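Contents | Previous | Next | Glossary

Chapter 7
Who Gets the Corner Office?

Banks promote people for many reasons, and a few of them appear in the personnel manual. When Jiahui Guo joined Evance Bank as a teller in Flurkbridge, the branch had two managers and 9 vice presidents - a ratio that puzzled only the customers. By May she was one of the vice presidents herself, with the same desk and a longer business card.

In this chapter we look at how titles, pay and authority drift apart in retail banking. We start with the branch, move to the regional office in Trimenley, and finish with lending limits, where a grand title may still come with power to approve a loan of $1,000.
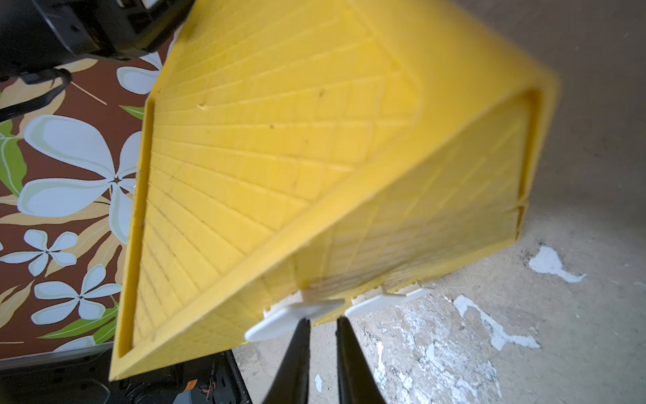
Figure 7.1 Yellow plastic crate with a ribbed bottom panel.

Key terms are in bold.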